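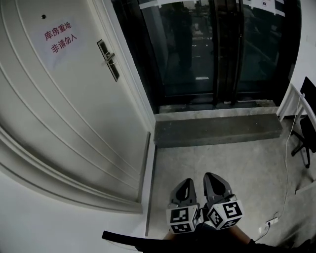 Vandik has opened orders for the Gromenell hand-held gripper kit, a set of tools for recording manipulation tasks by hand so that the recordings can be used to train robot arms. The kit ships from the company's Padilla site starting 2 Oct 2025.

The Gromenell kit is sold to research labs, integrators and in-house automation teams that need task data but do not want to tie up a robot arm to collect it. An operator holds the gripper, opens and closes the jaws on real objects, and works in an ordinary room. No fixed cell, floor anchors or safety fencing are required.

Marker cubes are mounted near the base of the fingers, with a different black-and-white code on each visible face. Vandik's software reads the codes and uses them to work out the position of each finger over the course of a recording. A head-mounted camera records the operator's view of the same task.

Vandik tested the kit during July with operators who had no background in robotics. They recorded 2045 sessions in offices, storage areas and workshops. Most of the changes made after the test were small. The grip angle was changed, the charging port was moved to the back of the housing, and the setup guide was cut from 48 pages to a folded card.

"People were getting sore wrists in the first version, and they told us so," said Ayuba Sowah, product manager for Gromenell at Vandik. "We took weight out of the front of the tool and moved the balance point back toward the hand. Setup was the other complaint. A new operator should be able to start recording the same morning the box arrives."

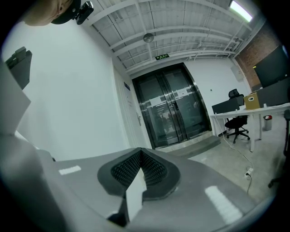

Vandik Data Collection Tools Group

The gripper has a light-gray housing and a black V-shaped pad with a grid of small raised nubs on its inner surface. Pads can be replaced without sending the tool back for service. Replacement pads are sold separately in boxes of 100.

Recordings are stored on the customer's own computers. Export to common robot learning formats is included in the purchase price, and software updates are free for the first year.

The first production run is limited to 1000 kits. Customers of the earlier Vonau tool can keep their existing software license and will receive a discount on the hardware. Vonau recordings open in the new software without conversion.

Pricing and demonstration requests are handled by the Vandik sales office in Padilla.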